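Grava: a seed and repotting record set from the Drondholm Orchid and Fern Society

Hello, and thanks for looking in! Grava is the growing diary of our society, typed up from paper cards and put into tidy tables so that anyone can use it. It holds 517 repotting records for 144 named plants, all grown by members on windowsills, in porches and in one very crowded lean-to. We love this stuff and we hope you will too.

What you get

plants.csv has one row per plant, with its name as written on the label, its group (orchid, fern or other) and the month it came to us.
repots.csv has one row per repotting, with the plant number, pot width in centimetres, mix used, and a short note by the grower.
mixes.csv lists the 20 potting mixes, with the parts of bark, moss, grit and charcoal in each. The Brouwer mix is the chunky one most of us swear by for moth orchids.

Files are UTF-8, with commas between fields and a full stop for decimals. Blank cells mean the grower left the card blank, so please don't read them as zero.

How the records were made

Each member fills in a card on the potting bench, usually with compost on it by the end (some of the older ones needed a good brush before we could read them!). Princess Soriano typed up the orchids and Virgilio Magbanua did the ferns, then they swapped piles and checked each other's work. Where they disagreed over a word, the card went round the tea table at the Thursday meeting until somebody recognised the handwriting.
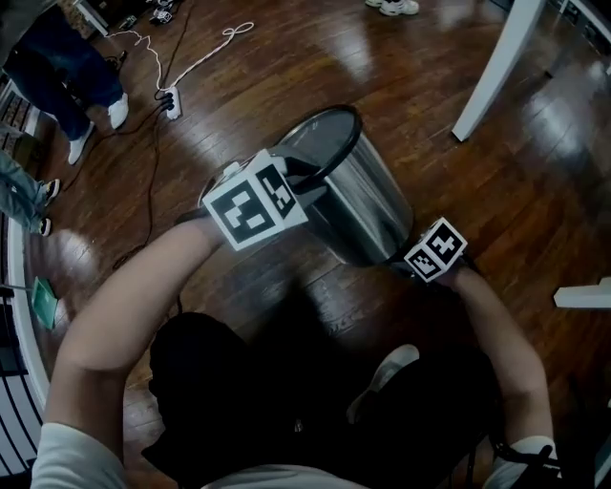
Can I use the tables for my own club's newsletter or website?

Please do, and change them however you like, as long as you mention the Drondholm society and say which version you used.

Names of plants

We kept the names from the labels, old spellings and all. A column called name_now gives the name we use today. Ferns were much the harder half, and Virgilio would be delighted to hear from anyone who can sort out our maidenhairs. Plants that were split keep the parent's number with a letter added, so 31b is a piece of 31.

Known gaps

Winter is thin, as few of us repot between November and early spring.
Pot widths were measured across the top by most growers and across the base by two of them. The column width_at says which.
Notes are in the growers' own words. "Sulking" turns up a lot and we never agreed on what it means.

Versions

Version 2 is the current one. It adds the mixes table and mends the pot widths that had been typed in inches. Version 1 is still in the folder called Kisten for anyone who built something on it, but new work should start from version 2.

Corrections are very welcome, even tiny ones. Give the plant number and the row, and tell us what you think it should say. Princess goes through them before each meeting and brings the puzzling ones along with the cards.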